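Walking to work, month two

So I gave up the bus in November, which everyone told me was the wrong month to do it, and they had a point. The first morning it rained sideways all the way from Stelivside to the canal bridge and I arrived with one dry sock. But I'd told people at work I was doing it, and I'm far too stubborn to go back on something I've announced in a kitchen!

The walk is 50 minutes if I go by the main road and a bit more if I cut through Drastthorpe, and I nearly always cut through Drastthorpe. There's a bakery there that opens at half six (cheese twists, still warm if you're lucky) and a row of allotments with the scruffiest sheds you've ever seen. I've become very invested in somebody's leeks. They were tiny things when I started and now they look like they could win prizes.

Shoes, then, as a few of you asked. I started in my old trainers and that was a mistake – the soles are smooth as a plate and the hill by the church is all wet leaves. I'm now in a pair of plain brown walking boots from the market and they were stiff as anything for a week, then lovely. Two pairs of socks, thin ones underneath. My colleague Karthikeyan Chettiar swears by wool but I find it itchy, so there we are.

The other thing is the bag. A shoulder bag is no good, you end up walking like a crab. I dug out my old rucksack from college and put my lunch at the bottom and my work shoes on top, wrapped in a carrier bag.

My phone tells me the record so far is 873 steps before the first bench, where I stop to do up my laces, and 2,791 to the bakery door. I don't know why I find that so pleasing but I do.

I'm sleeping better as well. I used to lie there until gone one, and now I'm out like a light by half ten, book on my face. 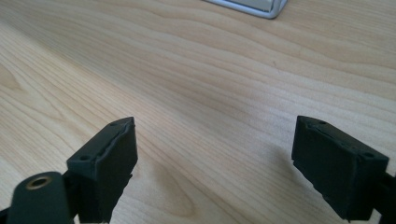
Next job is a proper waterproof, because the one I've got lets it in at the shoulders and I've a feeling the winter hasn't really started yet. If you've got one you love, and it has pockets big enough for a cheese twist, tell me in the comments.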